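Twill tablecloth or placemats on a lacquered wood table – what are you using underneath?

Started by ocampo_u – 14 replies, page 1 of 1

ocampo_u
Posted 24th June

Dining table is solid wood with a lacquer finish, refinished by the previous owner. I do hand sewing and pattern cutting on it most evenings and we eat on it the rest of the time. The finish has picked up fine scratches, mostly the pale kind that only show when light comes in low.

I have a length of cotton twill in dark green left over from a work apron job and want to use it as a cover. Questions:

1. Does twill laid straight on lacquer do any harm over months?
2. Is a felt underlay worth it, or does it just slide?
3. Hem allowance. I was going to double fold at 1/2 inch.

Uriel

ferkthorpe_finishes
Depends on the lacquer. If it's nitrocellulose and less than a couple of months old, keep everything off it. It will print. I've seen a weave pattern pressed into a tabletop clearly enough to count the threads. If it's cured, cotton is fine.

Dark dye is the bigger risk. Wet glass on dark green cotton on a pale finish will give you a green ring. Wash the cloth until the water runs clear before it goes anywhere near the table.

yesenia_c
Seconding the wash, also for shrinkage. Cotton twill loses more in length than in width. Wash and dry it the way you plan to wash and dry it later, then cut.

On the hem: a double 1/2 inch fold in heavy twill gives you four layers more than you think at the corners. Miter them or you get a lump that holds the edge off the table and catches on sleeves.

ocampo_u
Four more layers? I get nine total in an unmitered corner, three by three.

yesenia_c
Nine is right. I was counting badly. Miter it anyway.

NjNyaga
I'd skip the cloth. Loose fabric on a work table moves when you cut, and any grit under it becomes sandpaper. Most of the pale scratches people blame on plates come from a cloth being dragged over crumbs. Bare finish, wiped down, with a cutting mat when you need one.

ferkthorpe_finishes
That's a fair point about grit, but it argues for lifting the cloth and shaking it out. It doesn't argue for no cloth. A bare lacquer top with scissors and pins on it every night will look worse in a year than a covered one.

NjNyaga
Mine has been bare for 10 years. Wiped daily. No cover, no pads.

ferkthorpe_finishes
And what's the finish?

NjNyaga
Hardwax oil.

ferkthorpe_finishes
Then it isn't the same table. You can spot repair oil with a rag. Lacquer scratches white because the film itself is fractured, and you need to rub out or recoat to lose the mark.

IraisM
Underlay: I used the Goteo felt-backed pad for two years. It doesn't slide, but the backing left a haze on my satin lacquer that took paste wax and a lot of rubbing to clear. I changed to plain cotton flannel, washed, no rubber or vinyl anywhere. It slides slightly. I can live with it.

Avoid anything with a foam or PVC back. Plasticizer gets into the film and softens it.

ocampo_u
Flannel it is. I have some. On thread, I was going to use a 100 weight polyester because that's what is on the machine.

yesenia_c
Too fine for a hem that gets pulled at. Go heavier, and a size 16 needle if the twill is dense. Two rows of stitching, one close to the fold and one near the outer edge. A single row lets the edge roll after washing. Press before you stitch, not only after.

I. Rosales
Different Iraís from the one above, before anyone asks. One thing missing here is sunlight. If the table is near a window and the cloth always covers the same part, the wood will change color everywhere else. You'll have a straight line across the top by next May. Either cover the whole thing or move the cloth around.

ocampo_u
Good point, and it applies to me. The window is on the long side, and the piece I have won't reach across the whole top. I'll shift it from one end to the other when I shake it out. Washed it twice so far and the second rinse was still slightly tinted, so it gets a third before the flannel is cut to match. Corners will be mitered, two rows, heavier thread. I'll leave the existing scratches alone until I know what the previous owner sprayed.

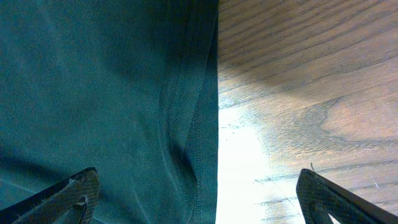
I have his number somewhere and will ask. If he doesn't remember, I'll try a drop of lacquer thinner on the underside of the apron rail and post what it does.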